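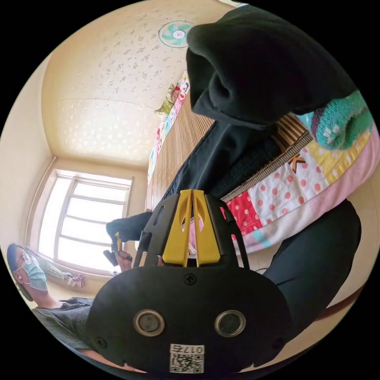
Socks, spare rooms and a pair of yellow fingers

October 2019

I've been meaning to write up the sock work for ages, so here goes. Our little team at Vonditz has started gathering examples for the Kiten learning system in people's bedrooms, and I've spent more time holding dark bits of cloth over a bed than I ever thought I would (my mum still thinks I work in computers).

Up to now nearly everything Kiten learned from came out of our unit at Pretcombe. Nice flat tables, the same lamps every day, clothes we'd bought new in a big pack. It got very good at that room. Then we tried it on washing somewhere else and it went to bits, poor thing, so the plan changed and we packed up the hand-held grippers and went out to real homes.

The way it works is dead simple. You hold a gripper in your hand and do the job yourself, the way you'd want the robot to do it later, and the lenses on the body record what the fingers are up to. Each go is one example. Pick up, lift, move it across, put it down, let go, and start again. We're after 2,000 of them before January, and each home gives us 40 if the day goes well. Some days it doesn't! My wrist was the first thing to complain, and I've now learned to swap hands after lunch.
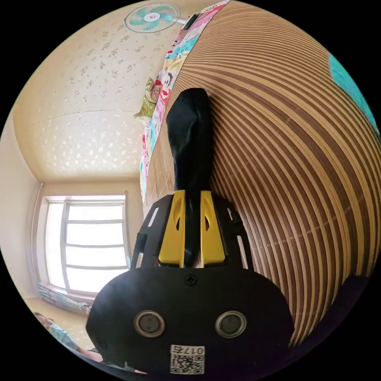

Black fabric is the one everybody on the team moans about. A pale towel shows you its folds and edges, but black cloth just drinks up the light and you can't always tell the top layer from the one under it. That's why we do so much of it. If Kiten only ever saw cheerful stripy things it would be lost the minute somebody emptied out a school bag or a gym kit.

Grip is the other thing. With bare hands you feel straight away when you've pinched too much, and through the gripper you get very little of that. I used to squeeze far too hard. Now I close the fingers slowly, lift a tiny bit, and only then carry on – it makes for calmer examples and the people who train the model have stopped sending me notes. We keep the bad goes as well, by the way, marked as bad. A dropped sock is still worth having. 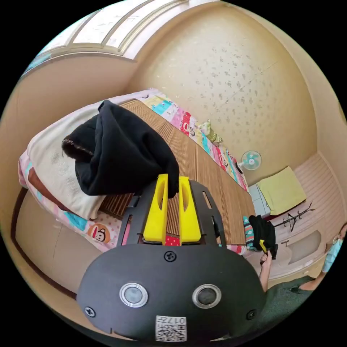 We don't tidy up before we begin, either. Barroso, which is the bit of software that sorts all the recordings when we get back, used to throw out anything with a busy background, and it took us 2 goes at rewriting the rules before it would let patterned bedding through. Patterned bedding is what people have got, so in it goes.

Next up is folding, starting with T-shirts, and after that pillowcases if we can agree on what counts as a properly folded one (there are strong feelings in the office). We've still got room for a few more homes near Pretcombe, so if you wouldn't mind us borrowing a bedroom for a day, drop a line to the Vonditz front desk and mention the sock work. Tea is very welcome.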